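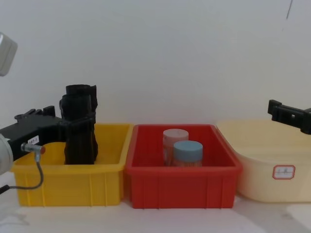 I have finally become a person who sorts things into bins, and I would like everyone who has ever visited my apartment to know about it. It started in February with the hall closet, which had reached the point where opening the door was a small act of courage. My whole system is color. Yellow is for soft stuff, anything that folds or squashes, so the black crumpled thing goes in yellow. Red is for jars, and so far it has two little ones toward the back, one with a pale pink lid and one with a light blue lid. I love them both and I'm not taking questions about it!

2/ The bins being the same shape matters more to me than I expected. I used to have a shoebox, a salad bowl, a gift bag from somebody's wedding and a drawer that didn't close, and every one of them held a bit of everything. With two bins side by side on a white table I can see what I've got and I don't have to dig (I was such a digger).

3/ Credit where it's due, the color idea came from my neighbor Asnakech Hadgu, who runs the swap shelf down at Drestusley. She told me to stop writing labels. I had written so many labels! "Misc." "Misc. small." "Cords?" with the question mark and everything. She said if you have to read it, you'll stop doing it by the second week, and I'm sorry to report that I had stopped by the second day.

4/ A few of you asked about bin size. Get ones you can carry full, down a flight of stairs, while also holding your keys. I bought a giant one first and it has turned into a side table with a blanket over it, and the cat is very happy.

5/ Soft things go in standing up if they'll stand. I used to lay everything flat, and then whatever was on the bottom stayed there until the next time I moved. Tall and narrow takes up so much less room, and you can grab it from the top without dragging out three scarves and a swim bag.

6/ Jars: lids up, tight, and wipe the outsides before they go in. I skipped the wiping once with a jar of something sticky and spent an entire evening scrubbing the ribs on the inside of a bin with an old toothbrush. I had a podcast on, so it wasn't a total loss, but still.

7/ Next up is the bathroom cabinet — pray for me. I'm thinking green for first aid and maybe blue for hair things, if I can find a blue that doesn't look like a recycling bin. If you've got a color system going at your house, please tell me what goes where, and yes, I want the long version.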